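Gripper comparison, kitchen bench. Tuesday, after lunch
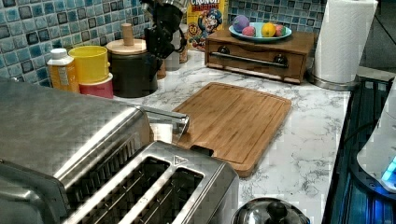 Kitchen counter, toaster side. Ball plate on top of the drawer unit.

Long two-slot toaster in front, board behind it. Junhao wants this layout for both grippers, the Trineo two-finger and the Prullisov soft one, same arm and same controller. Fine by me, but I don't believe the 128 trials on Lingyun's sheet will tell us which gripper is better. More likely they'll tell us which one Leopold tuned last.

Trineo, morning block: 48 picks off the teal plate. The sheet says 10 failures. I went through the log and at least three of those are the planner giving up before the fingers closed, so they shouldn't count against the gripper. Have asked Lingyun to split the column.

Prullisov: not started. The brochure says it "adapts to any household object". We'll see about the bar handle on the drawer. Soft fingers on a long metal bar sounds like slipping to me, and the pot lid knob won't be much kinder.

Depth: I don't trust it over brushed steel. The toaster top and the lid both throw bright reflections, and the marble isn't helping. Yanling thinks filtering will fix it. She thought that in August too.

Controller still on build 808. Do NOT update between grippers, or the whole comparison goes in the bin.

To do: 
- recheck finger force on the Trineo
- ask Ertuğrul for the spare pads
- same start pose for both, written down this time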